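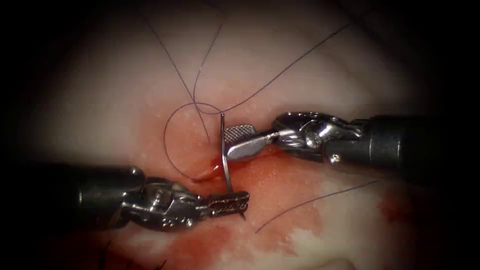 Pranwood Surgical Training Centre is looking for 6 people to join a paid review panel on instrument faults in robotic suturing. In October the Melis system at our Bornon site had a fault during a practice session. The wrist on one arm kept closing after the operator had let go of the grip control, and it stayed closed for 2 seconds. The session was stopped, no one was hurt, and the arm was taken out of service the same afternoon. The fault matters most when both arms are on the needle at once, one pair of jaws near the upper end and the other on the lower end, with thread running in close beside them. If one side will not release at that point, the operator has to know what to do with the other side, and our current instructions do not cover it.

We have since gone back through 132 recorded sessions and found other moments where the jaws may have been slow to open. Some are probably the operator and some are probably the machine. We need people who can look at them with fresh eyes and tell us which is which, or tell us that they can't say.

What the work involves

Panel members will watch short clips of suturing, most of them under a minute, and fill in a form for each one. The form asks whether the jaws opened when you would expect, whether the thread was pulled, and whether you would have stopped. You will work on your own for the first part and then meet with the other members to go over the clips where the answers differ. The second part includes time at the console at Bornon, using a bench unit with the fault switched on deliberately so you can feel how it behaves at the grip.

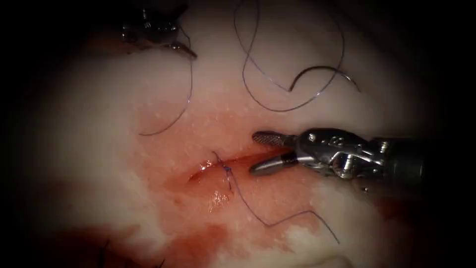 The forms and the notes from the group meetings will be used to rewrite the stop procedure. A copy also goes to Feltar, who service the arms, along with the event logs. Feltar will not be told who wrote what.

Who can apply

You should be one of the following:

Surgeon or surgical trainee with console time on any robotic system
Operating room nurse or first assistant who has worked at the bedside with one
Biomedical technician who has serviced wristed instruments

You don't need to have used a Melis. Staff who were in the October session can't sit on the panel, but they are welcome to send us written comments. The clips show blood and open tissue, so please consider that before you apply.

Pay and hours

The rate is $200 per half day, paid at the end of each month. Parking at Bornon is covered. The clip review can be done from home on a centre laptop.

How to apply

Send a one-page summary of your experience to the training office at Pranwood, with "Fault panel" in the subject line. Tell us which systems you have used and whether you have ever had to stop a case or a practice session for an instrument fault. Mornings or afternoons are both fine for the console time, so let us know which you'd prefer.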